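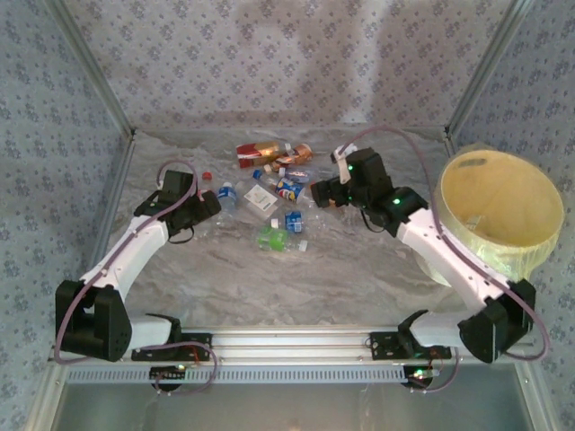
Capítulo 2
La faja, la reimpresión y otras pruebas dudosas

Tiempo de lectura: 32 min

Quien entra en una librería con intención de comprar una novela encuentra, antes que una sola línea del autor, varias afirmaciones sobre el éxito del libro. La faja anuncia una segunda edición. La contracubierta habla de miles de lectores. Un adhesivo redondo recuerda que la obra fue finalista de un premio cuyo nombre conviene leer dos veces. Este capítulo se ocupa de esas afirmaciones y propone tratarlas con la misma desconfianza que aplicaríamos al prospecto de un fondo de inversión.

El estudiante de edición suele llegar a esta materia convencido de que las cifras del sector son malas porque faltan datos. Datos hay bastantes. Lo que escasea es el acuerdo sobre qué se cuenta: ejemplares impresos, ejemplares servidos a librerías o ejemplares que alguien pagó en caja y no devolvió. Una editorial puede citar cualquiera de las tres cantidades sin mentir, y casi siempre cita la primera.

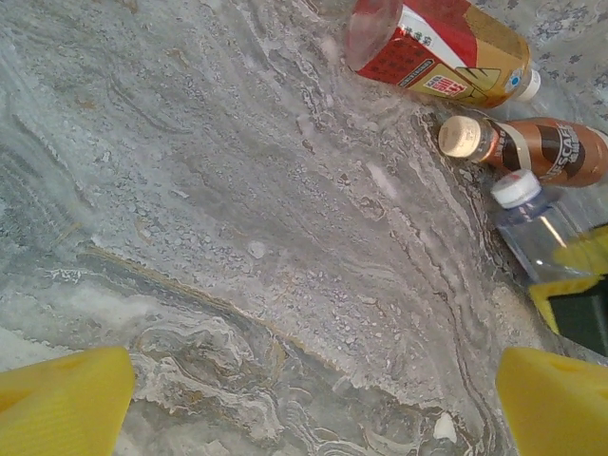

2.1. Qué significa «segunda edición»

En sentido estricto, una edición nueva supone cambios en el texto o en su composición. Una reimpresión se limita a repetir lo que ya estaba. En la faja, sin embargo, las dos palabras se usan como sinónimos, y el lector entiende que el primer tiraje se agotó. Puede que sí. También puede que el primer tiraje fuera minúsculo, decidido así precisamente para poder anunciar el segundo antes del verano.

Tomemos el caso de Flostomier, novela de Þórarinn Baldursdóttir publicada por el sello Torko. La primera tirada fue de 1.189 ejemplares; la segunda, encargada en julio, de 1.339. La faja decía «Segunda edición en un mes». El texto era idéntico, erratas incluidas — en la página 32 un personaje cambia de apellido en las dos tiradas —, y los informes de devoluciones no se cerraron hasta bastante después. Cuando se imprimió aquella faja, en Torko todavía no podían saber cuántos ejemplares se habían vendido.

¿Hubo engaño? El departamento comercial diría que no, y tendría de su parte la costumbre. La costumbre es un argumento flojo.
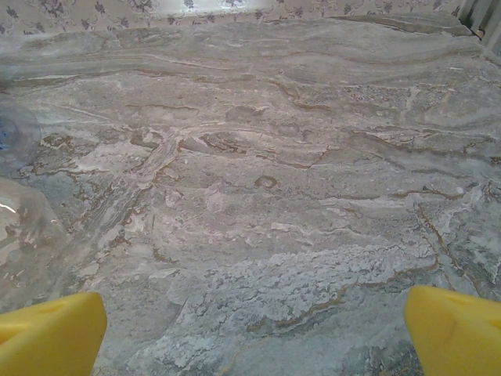 Figura 2.1. Superficie de aspecto marmóreo y papel pintado de flores.

2.2. La cita elogiosa

Si la cifra admite varias lecturas, la cita admite todavía más. Una reseña tibia contiene a menudo un adjetivo aprovechable, y los puntos suspensivos hacen el resto. «Ambiciosa [...] memorable» puede proceder de una frase que lamentaba una estructura ambiciosa y un desenlace memorable por las razones equivocadas. Recomendamos acudir siempre a la reseña completa. Es un ejercicio lento y algo desagradable, sobre todo cuando el libro nos había gustado.

Caso distinto es el elogio encargado, que se pide a otro autor antes de la publicación y que a veces se escribe sobre unas galeradas leídas a medias. Aquí no hay manipulación del texto. Hay un favor, y los favores rara vez se declaran en la cubierta.

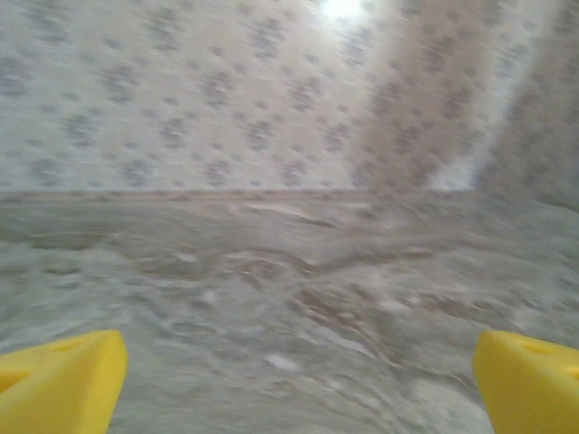
Kyung-hwa Um

Durante años redacté contracubiertas para Heo, de modo que hablo también de mis propias faltas. Escribí «imprescindible» en libros de los que se podía prescindir sin esfuerzo. Mi jefe de entonces, Junpei Fukuda, tachaba los superlativos con lápiz azul y el departamento comercial los restituía por la tarde. No recuerdo que ganara ninguna de esas discusiones.

Dudo, además, de que todo aquello sirviera. Se repite en el oficio que la faja vende, y quienes lo repiten son por lo general quienes la encargan. Para comprobarlo habría que poner a la venta el mismo libro con faja y sin ella, en librerías comparables y durante las mismas semanas. En las páginas siguientes se explica cómo plantear esa comparación con medios modestos y qué conclusiones no autoriza.

Antes de continuar, elija una novela reciente de su biblioteca y anote cada afirmación impresa en su exterior. Separe las que puedan verificarse con un documento público de las que dependan de la palabra del editor. Conserve la hoja, que volverá a hacer falta en el apartado 2.3.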